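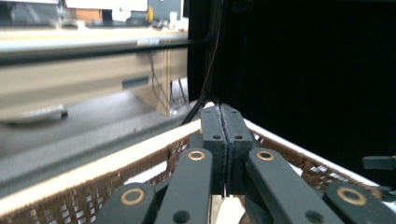 Abla Salameh

So my part of the project was the rulebook. Lộc Diệp did the mechanical side of the hand-held gripper and I got the job of writing down how we're all supposed to use it, which sounded like the boring half back in March and ended up eating most of my semester.

We started with the checklist the Morthorpe group handed down. It was fine for blocks and cups, but it had nothing on baskets, and an open weave is a whole different animal! A fingertip can slide into a gap in the strands, and then you pull and something gives. My first rule was simple: go for the rim, never the wall. Lộc thought that was too strict (he still does, a little), so we argued it out one Friday and kept it.

The second rule is the closed check. Before each session you bring the two fingers together with nothing between them and look down the seam. If one finger sits higher than the other, you stop and fix it. You also look over the pivots and the finger screws. I wanted a torque number for the screws, but we never settled on one, so the sheet just says "snug" - not my proudest line.

Third, cables. Keep them away from the linkage bars, and check again whenever you change your grip on the handle.

Then there's logging, which we call the Flisetti sheet after the folder it lives in. We planned for 2,000 recorded grasps and finished with 776 that had every field filled in. The other entries we kept were mostly missing the operator's initials. I'd written that field at the bottom of page 3, where people skipped it, so in the new version it's the first box on page one. I should've done that from the start.

If I had another semester I'd test the rim rule properly, with Lộc's version next to mine, on the same basket. I'd also like somebody outside our group to try the sheet cold and tell me which parts make no sense.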